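Monday, July 13, 2026

Tonneau latch notes, part whatever this is. Picking up from Friday's mess.

So the left front clamp on the Rirura cover is still slipping. I had it on the shop truck over the weekend, drove the long way home with the bed empty, and when I parked the clamp had walked back maybe a finger's width on the rail. The right side hadn't moved at all. Same bolt, same torque, same rubber pad (or so I thought, see further down). I pulled both of them off this morning before coffee, which I regret, because I dropped a washer into the stake pocket and spent a good while fishing for it with a magnet on a string.

Pads first. The right one is the old gray rubber from the May batch. The left one is the new black stuff Goossens sent us when they ran out of gray. I'd been told it was the same hardness and never checked. Well, I checked. You can dent the black one with a thumbnail and the gray one you really can't. It also had a shiny stripe across the face where it had been sliding on the rail paint. I'd bet money that's the whole problem, but I've been wrong on this cover twice already, so I'm going to test it properly before I go telling everybody.

Swapped the pads left to right and put the clamps back on with the same bolts. If the slip moves over to the right side, it's the pad. If it stays on the left, then I have to look at the rail itself, and I really don't want to look at the rail (that bed has been dinged and straightened at least once, and whoever did it wasn't in a hurry to get it square).

Next, the front seal. Lærke Kirkegaard came by and sprayed the thing with the hose for a few minutes while I sat in the bed under the cover with a flashlight, which is a great way to spend a morning in July! Water came in at the corner nearest the cab on the driver's side, a slow drip off the end of the bulb seal. The rest of the front edge was fine. She thinks the seal was cut short and I think it was cut right and then shrank. Either way there's a gap at the end big enough to slide a business card into. I tucked a scrap of seal in there for now with a dab of black adhesive. Needs to sit overnight.

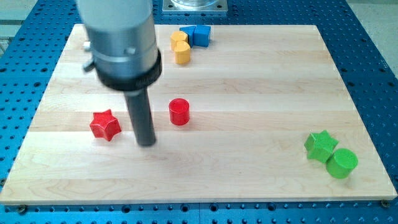
Arm over the wooden board, blue table.

Side boxes. The Wudov swing-out box finally fits under the cover with the lid shut, as long as you mount the bracket in the lower pair of holes. In the upper pair the lid rubs on the second cross bow. I want to just leave the upper holes out of the next bracket, but Lærke says people with the taller bed will need them, and she's probably right. Compromise for now: paint pen arrow at the lower holes and a line in the instructions. The current instructions say "mount bracket in desired position," which is how I ended up rubbing the lid in the first place.

I loaded that box with 35 pounds of chain and shackles and swung it out and in until I got bored. The hinge pin is fine. The little plastic detent that's supposed to hold it open is already chewed up on one side. It still clicks, but it's a tired click. Zurnen makes a metal one that looks close in size, and I asked for 2 of them to try. If the bore is off I can ream it. I also don't love the rattle when the box is empty. A strip of felt on the stop took care of most of it, but felt in a truck bed is going to turn into a soggy mustache by winter, so somebody think of something better please.

Weight, while I had the scale out: the truck is back on it with cover, rails, and both boxes, and the difference from the bare bed is smaller than what we put on the draft sheet. I don't trust the scale though. It gave me a different answer when I rolled the truck off and on again. Leave the sheet alone until I've had it over the scale at the gravel yard.

Odometer is some 2,000 miles on since the cover first went on. The hinge tape is holding up nicely, no cracks, a bit of dust packed in the fold that wiped right out. The vinyl on top has one scuff near the tailgate that I'm pretty sure is from my own belt buckle.

To do:
Drive the same loop home tonight with the pads swapped, mark the rail with tape first
Email Goossens about the black pads, ask if there's any gray left anywhere
Hose test again tomorrow once the adhesive has set, Lærke's turn in the bed
Bracket drawing: arrow at lower holes, fix the wording
Find the other 10 mm socket, it was on the fender this morning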